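Setting the Intonation on an Electric Guitar with a Fixed Bridge

Guidance for members of the Lundivard Guitar Workshop
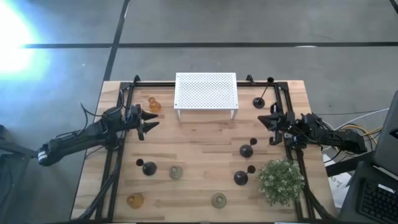
A guitar may be perfectly in tune on its open strings and still sound sour when chords are played further up the neck. In most cases the cause is poor intonation, and in most cases the owner can correct it at home with a screwdriver, a tuner and an hour of patience. This page sets out the procedure taught at the workshop for electric guitars with six individual saddles. It applies to hardtail bridges and, with the changes noted near the end, to bridges of the three-barrel type. Floating tremolo systems are covered in a separate sheet and should not be attempted from these notes.

What intonation means

When a string is pressed against a fret it is stretched slightly, and its pitch rises by a small amount. The bridge is designed to allow for this. Each saddle can be moved backwards or forwards so that the sounding length of the string is a little greater than the nominal scale length of the instrument. Thicker strings generally need more of this extra length than thinner ones, and for that reason the saddles on a well-adjusted guitar form a staggered pattern across the bridge.

The usual check is to compare the open string with the same string fretted at fret 12. The fretted note should be exactly one octave above the open note. If it is higher, the string is sharp and must be made longer. If it is lower, the string is flat and must be made shorter.

No fretted guitar is perfectly in tune at every position. The aim is to bring the instrument as close as its construction allows. Members who own very accurate tuners sometimes spend an entire evening chasing the last trace of movement on the display, and the difference cannot be heard in ordinary playing.

Before you begin

Intonation is always the last stage of a set-up. Any later change to the neck relief, the height of the strings or the gauge of the strings will alter it, and the work will have to be repeated. Please check the following in order.

Strings. Fit a new set of the gauge you intend to keep using. Old strings wear unevenly where they meet the frets and collect dirt along their length, and they seldom give a true reading. Stretch the new strings gently by hand and retune until they hold their pitch.

Neck relief. Hold the low E string down at the first fret and at the fret where the neck joins the body. A small gap should be seen between the string and the frets midway along. If there is no gap, or a large one, the truss rod needs attention first. Members who have not adjusted a truss rod before are asked to bring the instrument to a bench session.

Action. Set the height of each saddle so that the strings play cleanly in all positions. High action causes the strings to be stretched further when fretted, and they will read sharp.

Nut. Slots that are cut too high make the first few frets sound sharp even where the octave is correct. This fault cannot be cured at the bridge. It is common on inexpensive instruments and is worth ruling out before any blame is placed on the saddles.

Pickup height. Magnets set very close to the strings can pull on them and produce a wavering note, most noticeable on the low E. If the tuner will not settle, lower the pickups a little on the bass side and try again.

Tools and materials

You will need a screwdriver that properly fits the saddle screws, usually a small cross-head, or a hex key where the maker has used one. A poor fit will damage the screw head. You will also need a tuner. A clip-on model is adequate for a first attempt, but one connected by cable is steadier and easier to read. The Koltmont bench tuners kept in the workshop may be borrowed for use on the premises.

A soft cloth should be laid over the body beneath the bridge. Screwdrivers slip, and a scratch in the finish just behind the bridge is the commonest injury we see on guitars brought in after home adjustment.

Procedure

1. Connect the guitar to the tuner and select the neck pickup. Turn the volume and tone controls fully up. The neck pickup gives a rounder signal with fewer overtones, and most tuners respond to it more readily.

2. Hold the guitar in the playing position. An instrument lying on its back may read differently because the neck is not under the same load. It is acceptable to put it down to turn a screw, provided every reading is taken in the playing position.

3. Tune all six strings to pitch. Tune up to each note from below, so that the slack is taken out of the tuning machine.

4. Play the open low E and confirm the reading. Then fret the same string at fret 12, using the pressure you would use in normal playing, and pluck again with the same strength. Heavy pressure will push the note sharp and mislead you. Take care also not to bend the string sideways.

5. If the fretted note is sharp, move the saddle away from the neck. On most bridges this is done by turning the screw clockwise. If the fretted note is flat, move the saddle towards the neck.

6. Slacken the string a little before moving a saddle towards or away from the neck. This spares the screw thread and prevents the saddle from dragging against the string. Start with half a turn.

7. Retune the open string. Moving the saddle always changes the open pitch, and a comparison made without retuning is worthless. This is the step most often forgotten by beginners.

8. Compare the open and fretted notes once more and repeat until they agree.

9. Continue with the A, D, G, B and high E strings in the same way.

10. When all six are finished, retune the whole guitar and check each string again. Small changes in tension across the bridge may have affected the first strings you adjusted. A second pass is normal – a third is seldom required.

Once the work is complete, play simple chords in the open position, at the fifth fret and above the octave. Listen as well as looking at the tuner. Marta Sydorenko, who leads the bench sessions, advises members to play for ten minutes and then check again, as new strings often settle a little further in that time.

Three-barrel bridges

On these bridges each saddle carries 2 strings, and a compromise has to be found between them. Adjust the saddle so that one string of the pair reads very slightly sharp and the other very slightly flat. Many players prefer to favour whichever string they use more in chords. The D and G pair is the most troublesome, particularly with a plain G string.

Replacement barrels with an angled or stepped profile are available, and the Skonier set fits the bridge used on our loan guitars. Measure the string spacing of your own instrument before ordering. Barrels can be fitted in a few minutes, after which the action must be set again before returning to step 1 above.

Common difficulties

The saddle has reached the end of its travel. If the string is still sharp with the saddle fully back, remove it and see whether the spring behind it is fully compressed. A shorter spring may give the extra distance needed. It is safe to trim a spring with side cutters, a coil at a time, wearing eye protection.

The saddle screw will not turn. Do not force it. Apply a very small drop of penetrating oil to the thread with a cocktail stick, keep it off the finish, and leave it overnight. Sweat corrosion is the usual cause, and in bad cases the screw and saddle should be replaced together.

One string cannot be made to agree. Change that string before doing anything else. Faulty strings are found from time to time even in new packets. If a second string behaves in the same way, look for a worn saddle or a fret that is damaged at the octave.

The guitar is correct at the octave but sharp at the first three frets. The nut slots are probably too high, as described earlier. Nut work requires proper files and is best done under supervision.

Readings change from day to day. Guitars respond to temperature and humidity. Allow an instrument that has been brought in from the cold to rest in its open case before starting.

How often to check

Intonation should be checked whenever the string gauge or brand is changed, after any adjustment to the truss rod or the action, and at the change of season. For guitars in regular use, a check in October, when heating is first switched on, will usually show whether the neck has moved.

It is helpful to keep a written record. Note the string gauge, the action at the octave on both outer strings, and the distance of each saddle from a fixed point on the bridge plate. Should a screw work loose or a saddle be removed for cleaning, the figures will bring it back close to its old position. Record cards are kept in the drawer beneath the Moreira string rack, and the store holds some 70 of them at present.

Bench sessions

Members who would prefer to carry out the work with assistance may book a place through Kerstin Ehlers at the front desk. Please bring the guitar in its case with a new set of strings, unopened. Instruments with a locking tremolo need a longer appointment, and this should be mentioned when booking. The next session open to beginners is on 22nd January.

Questions about this sheet should quote reference 2854.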